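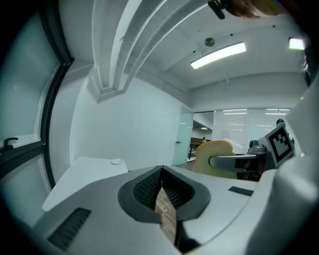 Ticket 736
Product: Urgate table, white, 128 cm
Status: Open, waiting on customer
Opened by: Mirjana Ionescu
Subject: Table rocks on one corner, have tried the feet twice

Hi Skurotard people,

So I have your Urgate table in white, the long rectangular one, and it rocks. Not terribly! If you lean on the near left corner it drops a tiny bit and comes back up with a little click, and once you've heard the click you can't stop hearing it. We set out meals on it and every time somebody puts an elbow down, the plate shivers.

What I did before writing, so you don't have to ask:

I turned all four feet the whole way in and started over. Then I let the back left one out two turns, and the click moved to the opposite corner. I let that one out a turn and a half and it came back to where it started. I went around like this for most of a morning with a cup of coffee going cold on the windowsill.

I also took it off the rug, before anyone suggests it. The rug has been rolled up in the hall since September and the table stands straight on the floor planks.

I tightened the leg bolts with the key from the box. Three of them took maybe a quarter turn and the fourth was already tight. I still have the key, and one spare washer that I can't place anywhere on the instruction sheet. Should there be a spare washer?

Thanks, Mirjana

Reply from Skurotard support, 10:40 a.m.

Hi Mirjana, thanks for all the detail. One spare washer is normal for this model. Could you tell us which way the floorboards run compared to the table? Please also try rotating the table a half turn in the same spot and let us know if the click stays with the table or with the floor.

Mirjana Ionescu, 2:15 p.m.

The boards run on a diagonal to the table, which I'd never thought about until you asked.
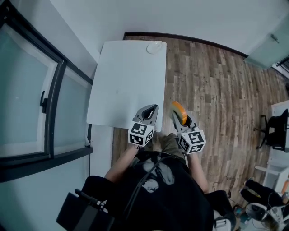 Tabletop and floor, window on the left, small plate near the far right corner.

Okay, the half turn. I did it (by myself, dragging it in little hops, sorry floor) and the click stayed on the window side of the room. So it's the floor, isn't it? I put a marble down where the back left foot used to be and it wandered off toward the wall and stopped at the baseboard. Then I did it again because it was fun.

The floor went in before we moved here. The landlord says it came from Berisha and was fitted by a man from Clarkdale, and that's all I could get out of him.
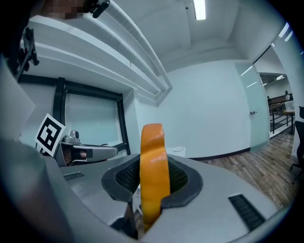 What I'd like to know is whether your feet go any longer. Mine are let out as far as I dare on the low corner, and I can see a lot of thread. The sheet says to stop at the groove, but I can't find a groove! Maybe it's under the paint.

Moving the table isn't much of an option, by the way. I like it near the window. The glass is frosted, so the light comes in nice and soft and you don't get glare on the white top.

Reply from Skurotard support, 3:30 p.m.

The groove is a thin line just above the last few threads, and it can be filled in by the coating. Run a fingernail down and you should feel it. If you're past it, please wind the foot back in. We do have a longer foot, part 248, sold singly, same thread. We can send you one free of charge if you confirm the delivery address.

Mirjana Ionescu, 4:05 p.m.

Found it with my fingernail, and yes, I was past it. Wound it back in, and for now there's a folded bit of cereal box under that corner. The click is gone but it looks awful, so yes please to part 248! Same address as the table. Could you leave the ticket open until I've screwed it in? I'll write again when it gets here.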